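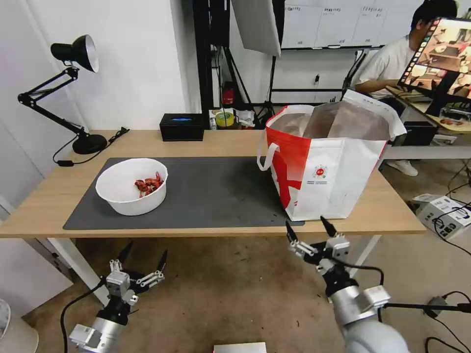
Zoltán Virág wrote to us that the crayfish in the stream at Pokwood are brown, almost the same color as the mud, and he wanted to know why the ones on a plate are red. Does the cook paint them?

No paint is needed, Zoltán. The red was already in the shell when the animal was walking in the stream. It was only hidden.

## First, what is a crayfish?

A crayfish is a cousin of the lobster, but it is much smaller and most kinds live in fresh water. Some people say crawfish and some say crawdad. All three names are correct, and in Ollport you can hear all three in one street.

It has a hard shell on the outside of its body and no bones inside. Behind the two big claws it has four pairs of walking legs. If you study crayfish in an older school book, you may read that the body is made from 19 parts, called segments. The ones at the front are joined together so tightly that you cannot see where one finishes and the next one starts.

## Where the red comes from

Things that give color are called pigments. The pigment in this story has a long name: astaxanthin. You can say it like this: as-ta-ZAN-thin. It is a relative of the pigment that makes carrots orange.

Tiny algae can make astaxanthin. Small animals eat the algae, bigger animals eat the small animals, and so the pigment travels from one belly to another. A crayfish gets its pigments from its food. It can also take some yellow and orange pigments from plants and change them into astaxanthin in its own body.

By itself, astaxanthin is orange-red. But a bright red crayfish in a brown stream would be easy to find for a heron or a hungry fish!

## How the red hides

In the shell there are also proteins. A protein is like a very long string which is folded into a special shape. Some of these proteins hold the red pigment firmly, like a hand that closes on a marble. When the pigment is held in this way, it takes in light differently, and our eyes see blue. Mix this blue with the other colors in the shell and you get brown, dark green or nearly black.

Some crayfish are quite red when they are alive, and a few are bright blue. It depends on the kind of crayfish, on its food, and on how much of the pigment is held by the proteins.

## What hot water does

Proteins do not like heat. Think of an egg in a pan: the clear part becomes white and firm. The proteins in the egg have lost their old shape, and they cannot get it back when the egg is cold again.

The same thing happens in the shell. The heat makes the proteins lose their shape, the "hand" opens, and the pigment is free. Now it shows its own color. The pigment itself can stand the heat of boiling water quite well – so the red stays.

Crabs, lobsters and many shrimps turn red or pink for the same reason.

## Other animals that use it

Flamingos hatch with gray feathers. They become pink slowly, when they grow up and eat algae and small water animals with this family of pigments in them. Wild salmon have pink meat for a similar reason.

## Try it with an egg

You do not need a crayfish to see a protein change its shape. Ask an adult to help you with the stove.

1. Break an egg on a plate and look at the clear part. Can you see the plate through it?
2. Let the adult fry the egg on low heat.
3. Watch the clear part and look where it becomes white first.
4. Let one small piece become cold. Look if it is clear again.

## Words to remember

**Pigment** – a material that gives color.

**Protein** – a long, folded string that living things use for many jobs.

**Algae** – simple living things, often very small, that live mostly in water and make their food with sunlight.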